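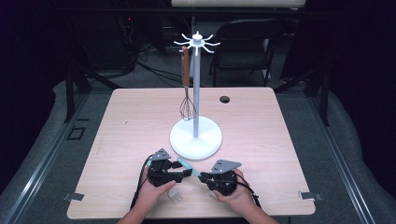
Figure 1. Work with two hand-held grippers at a table with a utensil rack.

Automation at Stirnari: What Changes for the Workers
Student project report by Kwok-wai Cheung and Sum-yee Lam
25 April 2023

1. Background
Stirnari packs kitchen tools for shops and has 110 employees. Last June the company began to prepare robot arms for its sorting line. Before the arms can do a task, people must record it many times with hand-held grippers. In Figure 1 a small light-blue object is held between the two grippers, and a whisk hangs on the rack behind. We wanted to know how this new work feels for the people who moved to it from packing.

2. Method
We interviewed seven workers, and we visited the recording room on four days. The interviews were in Cantonese and we translated them ourselves.

3. Results
Most of the workers said that the new job is quieter and that they can sit more. Four of them reported pain in the wrist or thumb in the first weeks. One woman told us she misses talking with her old team, as talking is not allowed during a recording. Pay stayed the same, although the workers see the job as more skilled. Two asked us if their packing places will still exist next year. We could not get a clear answer to this from the managers.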